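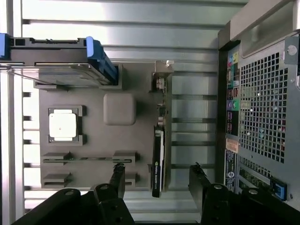
Chez Brollia, la pince au-dessus d'une tour ouverte, côté mémoire et carte graphique.

Je croyais savoir démonter un PC. J'en ai ouvert des dizaines, j'ai perdu des vis sous tous les canapés de ma vie, et puis Hiu-tung Kuo m'a mis les poignées de téléopération dans les mains en me disant : « Vas-y, enlève une barrette. » J'ai mis quatre minutes !

Elle dirige la collecte chez Brollia, et son travail consiste à fabriquer des souvenirs pour une machine. Chaque geste piloté par un humain devient un épisode : les images de la caméra de poignet, la position des doigts, l'effort dans les moteurs. Le compteur affichait 1 907 épisodes à mon arrivée, dont 63 de la veille (une bonne journée, paraît-il). Le modèle, baptisé Jurnel, avale tout ça la nuit.
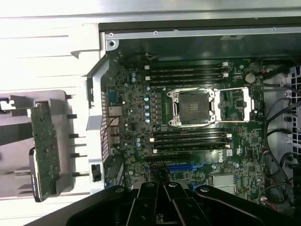

Le socket, c'est la hantise de l'équipe. Les broches sont minuscules, on ne les touche sous aucun prétexte, et Fabian Rüegg, l'opérateur le plus patient que j'aie rencontré, retient son souffle dès que la pince passe au-dessus. Il garde aussi ses ratés — un levier manqué, une approche de travers, puis la correction. « Si je ne lui donne que des gestes parfaits, il ne saura jamais se rattraper », m'explique-t-il en annotant sa dernière prise.

On change de boîtier tous les huit épisodes, pour que Jurnel n'apprenne pas par cœur une seule carte mère. J'ai demandé à réessayer avec la barrette. Trois minutes et demie, et Fabian a gardé la prise.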